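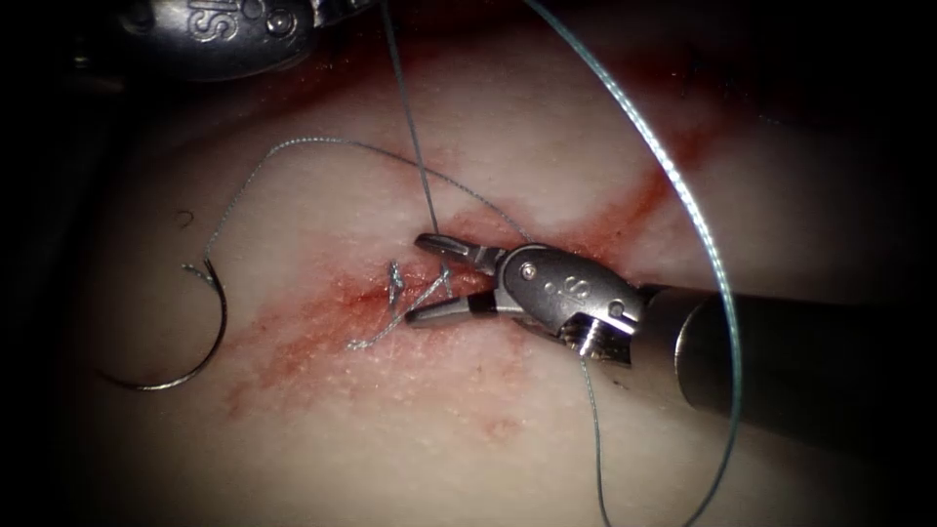
Home Care > After an Operation

How to look after your stitches at home
By Guilan Ding

When I came home after my hernia operation in August, I had a paper with five lines of advice and many questions. I have since worked two years on the patient information desk in Zanulberg, and I hear the same questions from other people. So I wrote down the steps in the order in which you will need them. If your own surgeon told you something different, please follow your surgeon.

Before you leave the hospital

Ask which kind of stitches you have. Some dissolve in the body and some must be taken out by a nurse. It is possible to have both kinds, one deep and one in the skin. Write the answer on your discharge paper, together with the date of removal if there is one. Ask also if you may shower with the dressing on, and which telephone number you should call at night.

What to have at home

- Mild soap without perfume
- A few clean, soft towels which only you use
- Spare dressings of the same size as the one you received
- Loose clothes, with no waistband or seam on the wound
- A small notebook

I bought a box of 100 dressings and used 4 of them. A small box is enough for most people, and you can always buy more.

The first two days

Leave the dressing in its place, unless it is soaked or comes off by itself. A small spot of blood on it is usual. If the spot grows, press on it with a clean towel for ten minutes without looking under it. If it is still bleeding after this, call the number on your paper.

Changing the dressing

1. Wash your hands with soap and dry them on a fresh towel.
2. Take off the old dressing slowly, holding the skin down with the other hand. If it sticks, wet it with a little clean water and wait.
3. Look at the wound in good light. Do not touch the stitches or the ends of the thread.
4. Wash your hands again.
5. Open the new dressing, hold it only at the edges and put it on flat.
6. Write one line in the notebook: the time, the color of the skin, and if there was any liquid.

The notebook seems too much, I know. But after some days you do not remember if the redness was bigger yesterday or smaller, and the nurse will ask you this.

Washing

Most people are allowed a short shower after two days. Let the water run over the wound and do not rub. Dry it by patting. Baths and swimming have to wait until the skin is fully closed and your nurse agrees.

Moving and lifting

Walk a little every few hours. When you cough or stand up from bed, hold a pillow against the belly if your wound is there. Ask for your own limit in lifting. My colleague Remigiusz Sikora thought his shopping bags did not count as lifting, and he had to go back to have the wound checked.

When to call

Call the same day if you see redness which is spreading, yellow or green liquid, a bad smell, or edges which come apart. Call also if you have a fever or if the pain gets stronger after it was getting better. For trouble with breathing, or bleeding which does not stop, call the emergency number.

If a thread is sticking out

Do not pull it and do not cut it. Cover it with a dressing so it does not catch on your clothes, and show it at your next visit.

Next page: Caring for the scar after the stitches are out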